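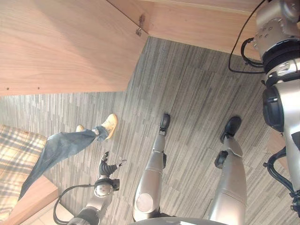

Karabo Botha asks if the oil may be used on furniture which was already waxed some years ago, and if the smell is gone before people sleep in the room.

To the first question: yes, but the old wax must come off before. To the second: leave the window open for one night and sleep in another room if you can. Both points are explained more fully further down. We have now put them on this page as we receive them often by post as well.

# Tuldale Furniture Oil, clear matt

Tuldale is an oil for indoor wood. It is made from linseed oil and a small part of carnauba wax, and we mix it in our workshop in Hoarau. It goes into the wood and leaves a thin matt surface which you can repair by yourself later, without sanding the whole piece.

We have sold it under this name for seven years. Before that it was a thicker oil, and customers who still have an old tin with the brown lid should please not mix the two in one pot.

## Which wood it is for

The clear oil suits pale woods best: birch, beech, ash, maple, pine. It makes the wood a little warmer in colour, in the same way as when you wipe it with a damp cloth. If you want that the wood stays as pale as it was from the saw, please take Tuldale White instead, which has a little pigment in it.

On oak it works well also. On walnut some customers find the matt surface too dull, and for them we recommend Zaltov, our satin oil.

Plywood can be oiled, but give special care to the edges. They drink much more than the faces, and it is normal that you must go back to them two or three times in the first half hour.

It is not for:

- outdoor furniture
- floors
- wood with varnish or lacquer on it
- veneer thinner than you would dare to sand

## Sizes and prices

| Tin | Price | Order code |
|---|---|---|
| Small, 250 ml | 29 euros | TF-C1 |
| Large, 750 ml | 64 euros | TF-C3 |
| Small with cloth and pad | 36 euros | TF-C1K |

The cloth is cotton without seams. The pad is the white one, which does not scratch. You can use your own old bed sheet in place of the cloth and it will do the same work.

One small tin is enough for a normal bookcase, both coats, if the wood is hard and well sanded. For soft pine I would order the large one.

## How to use it

Take off what can be taken off. Handles, hinges and brackets are better removed than covered with tape, for the oil creeps under tape and dries there as a dark line. If a metal part has already left a grey or black mark in the wood, the oil will not hide it. It will make it stronger. Such marks come mostly from iron and moisture, and they must be treated with oxalic acid or sanded away while the wood is still raw. Please read the instructions of the acid with care and wear gloves.

Sand to 180, and remove the dust with the vacuum cleaner and then with a dry cloth. Finer paper than 240 closes the wood too much, and the oil stays on top.

Stir the tin slowly until there is nothing thick at the bottom. Do not shake it.

Put the oil on with the cloth or a short brush, in the direction of the grain. Wait 30 minutes. Where the wood has become dry to look at, give a little more. Then wipe off everything that is still wet, and I mean everything. Most of the complaints we get about a sticky surface come from oil that was left standing.

Let it dry for 24 hours with some air in the room. Rub lightly with the white pad, clean off the dust, and make the second coat as thin as possible. The piece can be touched on the next day. It should not carry plants, cups or a lamp with rubber feet in the first week.

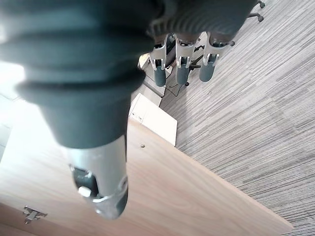 In cold rooms everything takes longer. Under 15 degrees I would not start at all, and a damp cellar is also a poor place for it, even with a heater. If the first coat feels soft after a day, wait one day more before you rub it.

**Cloths with oil on them can catch fire by themselves.** Put them in a bucket of water directly after the work, or spread them out flat outdoors, one by one, until they are stiff. Do not press them together into a bin.

## Furniture that stands on carpet

This is a thing we are asked about by schools and offices. Oil which is not fully dry will leave a mark in carpet, and it is nearly impossible to get it out. Oil the undersides and the lower edges first, let them dry for the full week, and put the piece on clean battens meanwhile. Paper is not good enough.

When the piece cannot be moved, Knut Seidel in our workshop advises to slide thin plastic sheet under it and to stop the oil two fingers above the floor. That strip can be done with an almost dry cloth on another day.

## Wood that was waxed before

Wipe with a cloth and balsam turpentine, change the cloth often, and let the surface dry until the next day. After this, drop a little water on it. If the water stays as a round pearl, there is still wax. If it sinks in, you may sand and continue as above.

## Care

Dust with a dry or slightly damp cloth. No vinegar and no dishwasher soap. When the surface looks thirsty, usually on the top of a table or the front of a shelf, rub in a few drops and wipe dry. You do not need to do the whole piece.

For rings from cups, use the white pad with a little oil and rub gently along the grain. A ring that has become black has gone deeper and needs sanding.

## Storage

Close the lid well, and keep the tin away from frost. An opened tin keeps for a year. If there is a skin on top, cut it out with a knife and pour the rest through an old stocking. If the oil has become like honey, it is too late for it.

## Ordering

Orders go by post from Hoarau. We can't send oil by air, so islands have to wait for the boat. Shops can get the tins also from our dealer Porken, who keeps the clear oil and the white one but not Zaltov.

For a test piece, write to Neema Swai at the workshop and say which wood you have. She will send you a small oiled sample of the same kind, if we have it on the shelf.

Page last changed 18/09/2020: price of the large tin, answer about old wax added.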